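Bunberg Boards > Handheld and Teleop > House rules and good practice
Thread: Written rules for a demo table, how far do you take them?

marrowbench
Hello all, I've been reading along for ages and have finally got something to ask, so please forgive the length. I look after the rule sheet for handheld gripper sessions at our place (Hirkholm, the smaller of the two rooms), and we're about to rewrite it before August, when new people start. The sheet we have now has 11 rules on it. It began as a half page that somebody taped to the door, and then every time a session went wrong another line got added, and now it reads like the back of a ski lift ticket. Rule 4 and rule 9 say the same thing in different words. Rule 7 mentions a shelf we no longer own!

What I'd love is to hear how other folks handle the kitchen type tasks in particular. Those are the ones where I feel the sheet is weakest. It says plenty about the gripper (charge it, wipe the fingers, check that the markers are clean) and very little about what's on the table. I'm attaching our current setup so you know what kind of thing I mean.

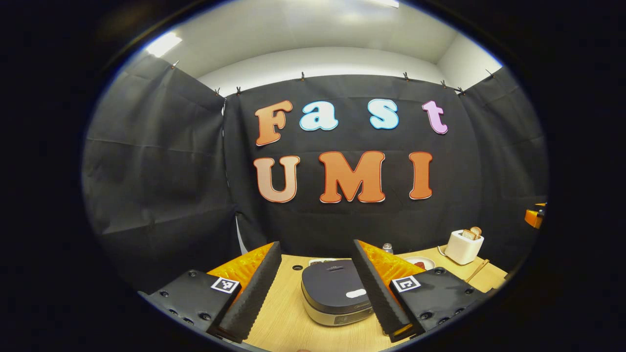 Cords are the part I keep going back and forth on. The old sheet just says "cords tidy," and you can imagine how many meanings that has among eight operators. One person coils it, one person tapes it down, one person pushes it behind something and calls it a day. And I do think it matters, both for the person holding the gripper and for the recordings, so I'd like a rule with some actual content. With the toaster where we've got it, toward the right and back, the cord comes off its left side, and I'd like the sheet to say where that cord goes from there and have it go the same way every time. My draft reads: "Cord leaves the appliance, goes straight to the back edge of the table, and never crosses the space between two objects you will pick up." Too fussy? Not fussy enough? I've rewritten it so many times that I can't see it anymore.

The other thing is food. We have bread in the toaster and food on a plate, and the sheet says nothing at all about any of it. How long does it stay out, who throws it away, do you wash hands between the food and the grip. I'd welcome anyone's wording, and I'm happy to trade ours.

tidewheel
Welcome out of lurking! Your draft cord rule is good, and I'd steal it if I didn't have one already. Mine is shorter: "If it has a plug, it gets unplugged before anyone picks up a gripper, and the plug sits where the operator can see it." We don't run live appliances during recording. Nothing we record needs heat. If a task calls for toast, the toast gets made in the break room and carried in, and the toaster on the table is a prop as far as I'm concerned.

On food, we have one line: everything edible is trash at the end of the block, no matter how nice it still looks. People here have very different feelings about bread, and I got tired of refereeing.

sallowpine
I'll be the grump. I think most of these sheets are too long and yours already sounds too long at 11, and I'd cut it down before adding a cord paragraph. People read the first few lines of anything taped to a door. Then they read the last line if it's in a different color.

Also I disagree about always routing the cord the same way. You're collecting demonstrations of a kitchen counter. Cords on kitchen counters go everywhere. If every recording has the cord making the same neat trip to the back edge, you've taught your policy that cords do that. Let it wander a little. Keep the safety rule (unplugged, nothing to trip on, nothing hanging off the front) and leave the rest alone.

marrowbench
That's a fair hit and I've had the same argument with myself in the car. I suppose my trouble is that "let it wander a little" is a hard thing to put on a wall. What does a new person do with that? In my experience they either never touch the cord, so it sits in one spot for a whole afternoon anyway, or they make a sort of art project of it. If I'm going to have variety in there, I'd sooner it came from the task card ("move the cord between blocks," with two or three allowed positions drawn on it) than from somebody's mood after lunch.

sallowpine
Okay, the task card I can live with. That's a different document from the wall sheet, and you should keep them separate. Wall sheet is for keeping people and equipment in one piece. Task card is for the data. Once you mix them, nobody knows which lines they're allowed to bend.

gantry_grandma
Coming in from the industrial side, so pardon the accent. I did cell safety paperwork for a long time before I ever held one of these grippers, and what sallowpine just said about two documents is the best thing in this thread so far. We used a layout we called the Boychuk sheet, which was one page with three boxes: before you start, while you work, when you stop. Each box had a name line at the bottom and you initialed it. That was the whole trick. I've carried it with me to every job.

For a handheld station the hazards are mild, and I think people go a bit silly in both directions about it. There's no arm swinging at you. But you do have someone leaning over a table for hours with their eyes on the fingers and their mind on the next object, and that person will put an elbow in something. I'd want glass to have its own line. Anything glass goes back from the front edge by a hand's width at reset, and if it breaks, the block is over and the table gets cleared completely before you go again. I've seen people sweep around the props to save time and then find a piece the next day.

And please put shoulders and wrists on the sheet. Breaks are a rule like any other.

tidewheel
Seconding the wrists. We swap operators at every 100 demonstrations or when somebody asks, whichever comes first, and "when somebody asks" is in bold.

marrowbench
Oh I like "whichever comes first," I'm taking that. And the three boxes too, if gantry_grandma doesn't mind! I tried it out this morning with a blank page and our whole list fit into it with room left over, once the duplicates went. The glass line went into "before you start."

Which brings me to resets, and I'm afraid this is where I get long-winded again. We had a bad patch, session 2133 if anyone at our place is reading and remembers, where the resets drifted. Each one was fine compared with the one just before it. Compare the first with the last, though, and the props had crept a good way toward the operator, the way furniture does in a living room with kids in it. We kept the recordings, but we had to relabel the whole lot as free placement, and there was a certain amount of sighing.
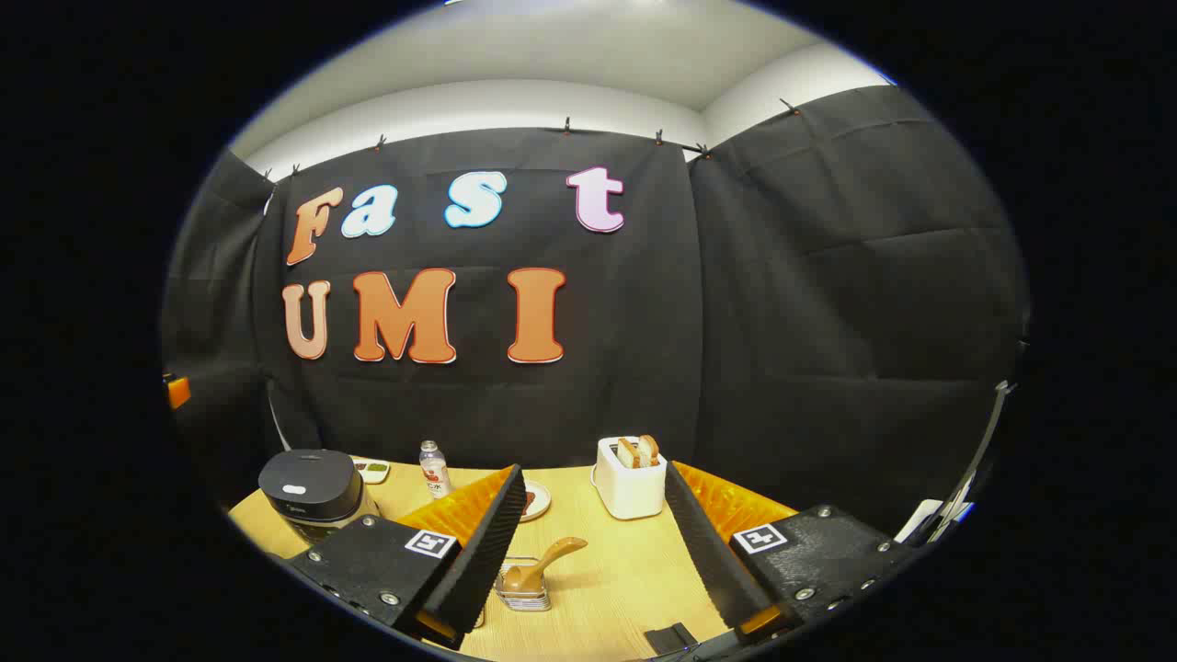

So the new sheet will say that a second person checks the reset against the card at the start of each block, and that the operator doesn't check their own. I know that sounds stern. I've done it myself, though, stood there with the gripper in my hand and looked at a table and told myself it was the same as before, when I'd have spotted the difference in a second if someone else had set it. A fresh pair of eyes costs you a minute. What I haven't settled is whether to mark the table. Tape would show in the recordings. Pencil ticks along the back edge might not, or hardly. Does anybody mark theirs?

orrery_lab
We mark ours, faint pencil, and I've never been sorry. Some background: we ran sessions for a project called Menetti with over eight different tabletops in rotation, and the pale wood ones take pencil beautifully and wipe clean after. Dark ones, forget it. For those we printed the layout on paper, laid it down for the reset and pulled it off before recording. Slower, but it works, and you can swap sheets to get your variety without anybody improvising.

One more for your "while you work" box. Keep the space around the finger markers clear of sleeves. We lost a fair bit of an afternoon to one very cozy cardigan.

sallowpine
I still think marking the table is a way of fooling yourself that the placement matters more than it does. If your policy falls over when a plate is a thumb's width to the left, the pencil didn't help you, it hid the problem until later.

orrery_lab
Sure, for training data I half agree. For evaluation I don't agree at all. When you're comparing two runs you want the plate where the plate was.

sallowpine
For evaluation, yes. Pencil away.

gantry_grandma
Then put "training" or "evaluation" at the top of the card, with a box to tick, and the argument goes away. You'd be amazed how many quarrels I've ended with a box to tick.

And marrowbench, of course take the three boxes, they aren't mine either. Initials at the bottom, don't skip that part.

tidewheel
Can I put in one last plea about food? Whatever you write, give it a time. "End of block" works for us because our blocks are short. If yours run all morning you'll want something stricter, and a covered trash can near the door. Gloves we tried and gave up on; the fingers of the gripper get grubbier than ours do. We wipe those down between anything edible and anything that isn't.

marrowbench
Our blocks are on the long side, so I'll put food out at every operator swap and write it right next to the wrist line, that way the two happen together. I've also got the tick box on the card now, and rule 7 and its poor shelf are gone for good. Cords: unplugged on the wall sheet, positions on the card, and sallowpine can have three of them. I'll post the full wording here once both rooms at Hirkholm have used it for a couple of weeks, and if anyone has a pencil brand that wipes off pale wood without leaving a shine, I'm all ears.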